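Section 3: Setting Up Your Clear Tote

Okay, you've got the Kurnwood clear tote out of its mailer and it's probably a wrinkly mess. Mine was too! I've been through 13 of these by now, between my own and the ones I've set up for the Plandville swim club, so these are the steps I go through every time. If you bought the Kukwood version, the steps are the same, just skip step 4 (the Kukwood strap comes in one fixed length).

Before you start

Clear a spot on a table or counter and wipe it down. Grit is the enemy of clear vinyl, and one little crumb dragged under the panel leaves a scratch you'll be looking at all summer. You'll need a soft cloth, a bowl of lukewarm water with a drop of dish soap, and two bath towels.

1. Lay the bag flat with the strap on top. Don't tug at the creases yet.

2. Wipe both sides of the clear panels with the damp cloth, then dry them with a corner of one towel. Go easy near the fabric edges, they soak up water and take forever to dry.

3. Put one folded towel inside the bag and the other over the top and leave it for an afternoon in a warm room. The big folds will relax a lot. The tiny crinkle lines mostly stay, and I quit fighting them years ago.

CAUTION: No irons, no hair dryers, and don't leave it on the dashboard. I left one in my Honda for a weekend in March and the two sides stuck together so badly that I had to throw it out.

4. Set the strap length. Put the bag on your shoulder with something in it (a couple of towels is fine), and slide the adjuster until the top of the bag sits just below your elbow. Shorter is better if you carry heavy stuff, longer if you like to wear it crossbody.

5. Check the strap for twists. Start at one end, where the webbing loops back to join the bag, and run your hand along the whole length to the other end. It should lie in one smooth curve with no flips.

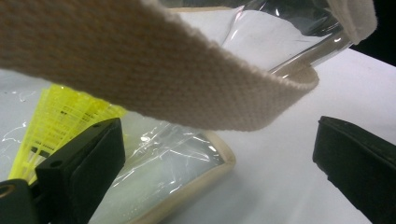
Fig. 3. Cream strap lying over the clear panel, with the beige binding at the edge.

If you do find a twist, turn the whole bag over through the strap until it comes out. Please don't try to force it flat at the ends, that's where all the weight hangs!

Note: A bit of fuzz along the edges of the webbing is normal. Snip off any long threads with small scissors and leave the short ones alone. Pulling on them only makes more.

6. Load it up, flat things first. Anything with open holes or a grid to it (baskets, strainers, beach toys) should go in with its smoothest side against the vinyl. Sharp corners point toward the middle, wrapped in a towel if you have one handy.

7. Lift it by the strap and look at the rounded corners of the binding. If the fabric is puckering or pulling away from the clear part, take something out. I had one let go in a parking lot and I was chasing sunscreen bottles under cars.

Putting it away

Dry it inside and out, stuff it loosely with a towel, and lay the strap on top in a big loose loop. Don't wrap it tightly around the bag or you'll be back at step 3 next time.

Guide last updated 11/7/22. Cleaning stains off the webbing is in Section 5.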